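Rakside Storage Bin Set: Set-up and Use Guide
Section 4: Setting out and filling the bins

Read this section before you put anything in the bins. Fixing points for the Diranum bench frame are covered in Section 3.

4.1 Before you start

You will need:
Two Rakside bins, model 936
A flat bench or table, at least 71 cm deep
A damp cloth and a dry cloth
Washing-up liquid

Caution: Do not use scouring powder, wire wool or solvent on the bins. These dull the surface and can make the floor of the bin rough.

4.2 Placing the bins

1. Wipe down the bench and let it dry.
2. Put the first bin at the back of the bench with the open side up. The long side should face you.
3. Put the second bin in front of it, with the long sides parallel.
4. Press down on each corner in turn. If a bin rocks, turn it end to end and try again. If it still rocks, check the bench with a spirit level.
5. Leave a clear space of 60 cm above the rims so that items can be lifted straight out.

Note: The side walls slope. Do not measure the space inside from the rim, as the floor is smaller than the opening.

4.3 Filling the front bin

The front bin is for the things you are using now. The rear bin is for things you have finished with.

1. Start with the rear bin empty.
2. Put cups and small open containers in the front bin first. Stand them on their bases with the open end up.
3. Add any remaining small items. Lay them flat on the floor of the bin, one layer only.
4. Keep tall items away from the sloping walls, where they tend to tip.
5. Move each item to the rear bin when you have finished with it. When the front bin is empty, swap the contents back and carry on.

Caution: Do not put glass, blades or liquids in either bin. Do not stack one container inside another, as they can jam.
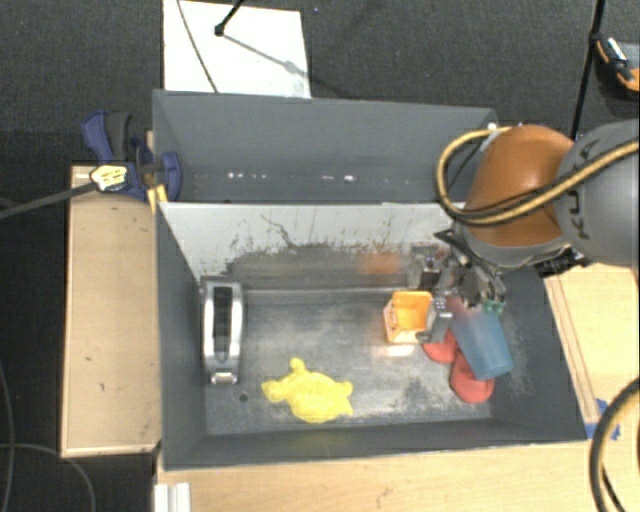

Fig. 4. Front bin in use with small coloured items, rear bin behind.

4.4 Marks and wear

Scrapes on the walls and wear on the floor are normal in bins that are used every day. Light marks do not affect use. Clean them as follows:

1. Empty both bins.
2. Wash the inside with warm water and a little washing-up liquid.
3. Rinse, then dry with a soft cloth, working from the walls down to the floor.
4. Run a gloved finger along any deep scratch. If the edge catches, stop using the bin and order a new one.

Note: Shiny patches low on the walls will reflect nearby items and overhead lights. They do not need treatment.

4.5 Spare parts

Single bins and rim clips can be ordered from Aquino Supplies, Norkosbridge. Quote the model number and say whether you need one bin or the set of 2.

Guide revised 23/04/2019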